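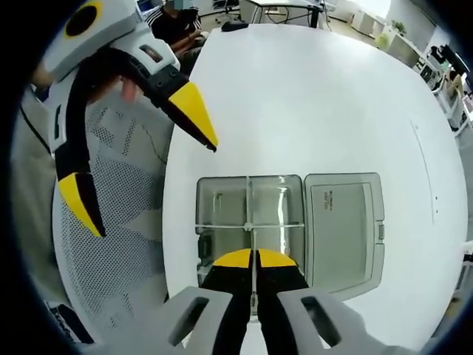
Iker Alcaraz
Sep 21, 2018

Week three of robotics club at Clulbridge and I have to write this down before I forget how much fun it was. Thread!

1/ Quick recap for people who missed the May posts: our project this year is called Mota. The goal is a robot that can sort small parts into little boxes with lids. The robot doesn't get programmed move by move. We do the job ourselves with hand-held grippers, over and over, and it learns from our recordings.

2/ So right now the whole club is basically practicing how to pick things up. With grippers. It is so much harder than you'd think!! You lose all the feeling in your fingertips and have to go by eye.

3/ Today's job was the lid. One gripper in each hand, open the box, put a part in, close the box. My first 14 tries were awful. I kept pushing the box across the table like a hockey puck.

4/ Eduardo Vieira (second year, very patient) watched me for a while and told me to stop pinching so hard. Use one gripper just to steady the box, barely touching, and let the other one do the work. Tried it and got the lid open on the next go. I yelled. People looked up.

5/ Things I wrote in my notebook so I don't have to learn them twice:
Go slow at the start. You can speed up once the tips are close.
Keep your wrist level.
If you drop the part, leave it, finish the recording and mark it as a miss. We keep the misses in their own folder.

6/ Oh and yellow tips were a great choice. They show up so well against a white table. Last year's were plain black and half of our video was useless for anything close up (I was not here for that, I just hear about it a lot).

7/ Clear boxes are another story. I love them and I hate them. The walls pick up every light in the ceiling and I kept reaching for an edge that was really a reflection. Someone asked if we should switch to solid ones, and we had a pretty good argument about it. We're sticking with clear for now. If Mota can handle those, the solid ones should be easy.

8/ Numbers, for the people who like numbers: we have 394 good recordings of the lid job as of tonight. We want 580 before we train anything. Each person signs up for 45 minutes at a time, and after that your hands get sloppy, so please do swap out even if you feel fine.

9/ @ the person who asked if you need to know how to code to join: no! I knew a tiny bit of Python and that's it. Half of what we do is taking turns at a table and talking about what went wrong. You'll pick up the rest.

10/ Next up is the Drusby meet, where we show what we've got to the other schools. The Pomano team is bringing a robot that folds towels and I'm really excited to see it up close. Going to ask them a thousand questions about their grippers.

11/ We still have open slots for recording next week. Sign-up sheet is on the lab door, or just message me. Bring a snack, leave it in your bag until you're done.

12/ Adding one more: Eduardo just got the lid open, part in and lid shut with his left hand doing all the hard parts. He's right-handed. I'm going to be practicing that all weekend.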